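4.2 Night burglaries at filling stations

The police records of Prirstead and Ternstead were read for the two years before the study. We selected 10 cases in which persons entered a filling station after closing time and tried to open the cash box or the safe. Cases with a weapon are treated in Section 4.3 and are not repeated in this part.

In most of the cases the entry was made through the rear door. The loss in cash was small when the station used a time lock, but the damage to the building was often higher than the money taken. For one station in Ternstead the repair cost more than 3,000 euros, while the cash box contained only coins. The owners told us that the insurance did not cover the full repair.
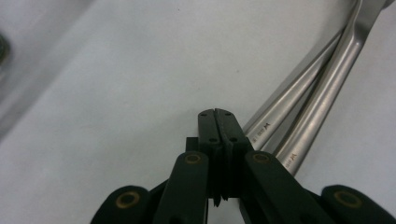 Figure 2. Gripper with the two fingertip pads close together.

The police reports differ much in quality. Reports from Prirstead give the hour of the alarm and the hour of arrival, so the response time can be calculated directly. In Ternstead only the hour of arrival is written, and we had to ask the alarm company Vanhove for the missing values. Two cases stayed without a value and they are left out of Table 3.

It was also not always clear if the same group was responsible for several cases. We follow here the opinion of the investigating officers and do not make our own grouping.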